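## 4 手持夹爪示教:收拾零碎垃圾

前一章里你已经用遥控手柄带着机械臂走过几遍直线和圆弧,现在可以把手柄放下了。拿起 Drilier 手持夹爪,用自己的手腕去教,感觉完全不一样!多数人录到第三四条就会忘了手里还有个工具,动作一下子自然起来,而 Marty 学到的正是这种自然。

本章以“把零碎包装扔进垃圾桶”为练习任务。动作短,物品便宜,失败了捡起来重来就行,特别适合第一次录制。

### 4.1 准备物品和房间

1. 找一只敞口的圆形垃圾桶,桶口要容得下张开的两根夹指。
2. 准备一些软而轻的物品:糖纸、零食包装、揉皱的纸巾。大小、反光程度尽量混着来,越杂越好。
3. 选一个真实的房间。卧室、厨房、客厅都可以,不必收拾得像样板间,生活里有什么就留什么。
4. 打开顶灯或拉开窗帘,让光线均匀一些。桶内比桶外暗是正常的,不需要额外补光。
5. 把地上的线缆理到走动路线之外。

> **注意:** 不要使用玻璃、刀片、电池或盛有液体的容器练习。夹指合拢时,另一只手请离开两指之间。

### 4.2 检查夹爪

1. 按压扳机,让夹指完整开合 2 次,应当顺畅、无卡滞。
2. 查看两侧指垫。纹路里嵌了纸屑或绒毛,用干布擦掉。
3. 用手指轻拧各个螺丝盖,确认没有松动。
4. 用镜头布擦拭镜头。镜头上的一个指印会跟着你进入每一条录像,事后很难补救。
5. 查看电量。低于 20% 时先充电再开始。

### 4.3 录制一条示教

1. 将垃圾桶放稳。桶可以放在地上,也可以放在床铺、沙发这类软面上;放在软面上时,先轻推一下,看它会不会倒。
2. 把一件包装放在桶外,离桶口一臂之内。
3. 持夹爪站好,镜头对着物品,长按录制键,听到一声短音后松开。
4. 停一拍,再向物品移动。开头这一小段静止画面会帮助 Flindier 软件对齐时间轴。
5. 张开夹指,从物品上方接近,让两侧指垫同时接触物品,然后合拢。
6. 提起物品,越过桶沿后再下降。手腕可以自然转动,不用刻意保持水平。
7. 在桶口以内松开夹指,退回桶的上方,再停一拍。
8. 短按录制键结束。

录完第一条先别急着往下赶,回放看看!从夹爪的视角看自己的动作特别有意思,你会马上发现哪里犹豫了,哪里走得太快。回放时重点看夹指与桶沿的关系,这是整个任务里最容易磕碰的位置。 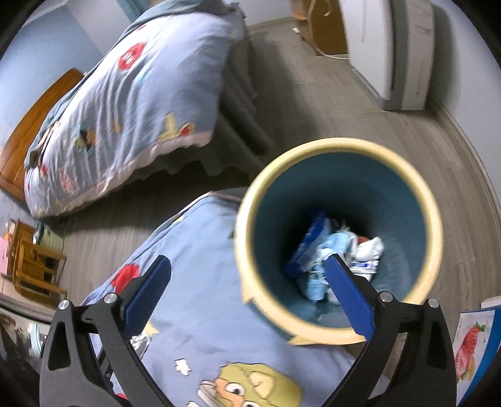
*图 4-2 夹爪视角:两指跨在桶沿两侧,右指伸入桶口。*

如果两指像图 4-2 那样跨在桶沿上,合拢前请先看清楚下一步要做什么。要放下物品,就继续移动,让两指都进入桶口;要练习扶正或挪动垃圾桶,则可以顺势夹住桶沿。后一种属于另一个任务,请在 Flindier 中新建任务名称,不要和投放动作混在同一组里。

> **提示:** 镜头视野很广,画面边缘的床沿、地板会显得弯曲。这属于正常的镜头效果,软件会自行校正,不必为此调整站位。

### 4.4 凑成一组

一组示教为 40 条。听着不少,可单条很短,手顺了以后录得飞快。建议按下面的方式安排变化:

- 每录几条,挪一次垃圾桶,换个方向,换个高度。
- 物品交替使用软塑料、纸巾和箔纸。箔纸反光强,值得多录几条。
- 桶里不用每次清空。空桶要录,半满的桶也要录,Marty 以后遇到的桶什么样子都有。
- 背景也换一换,花床单、素地板都来一些。花纹越热闹,模型越能学会只盯着该盯的东西。

录制速度以你平时收拾房间的速度为准。Istinau 实验场的示教员 Blandine Guérin 习惯边录边轻声报步骤,“接近、合拢、提起、松开”,节奏一下就稳了,推荐你也试试。录音不会被上传。

### 4.5 哪些要删,哪些要留

**请删除:**

- 手或袖口长时间挡住镜头的录像;
- 开始或结束时没有停顿的录像;
- 中途被叫走、夹爪悬在半空不动的录像。

**请保留:**

- 第一下没夹住、第二下补上的录像。请给它加上“重试”标签。这类录像很宝贵,Marty 能从中学会失手之后怎么继续;
- 物品碰到桶沿后滑进桶内的录像。

物品掉到桶外且没有再捡起的,标为“未完成”,不计入 40 条。

### 4.6 常见情况

**夹起薄包装时总是滑脱。** 接近时再低一点,让指垫的中段接触物品,不要只用指尖。仍然滑脱时,清洁指垫后重试。

**提示音连响两声,录制没有开始。** 存储空间不足。请连接底座上传,待指示灯变为常亮后再录。

**回放时轨迹跳动。** 多半是移动过快,或镜头贴近了纯色墙面。放慢速度,让画面里留一些家具或地板纹理。

**手腕酸。** 休息!换另一只手录也完全可以,左右手混录对训练没有坏处。

全部完成后,把夹爪放回底座,在 Flindier 中选择“提交本组”。训练结束时软件会发出通知,接着翻到第 14 页,让 Marty 自己扔一次试试。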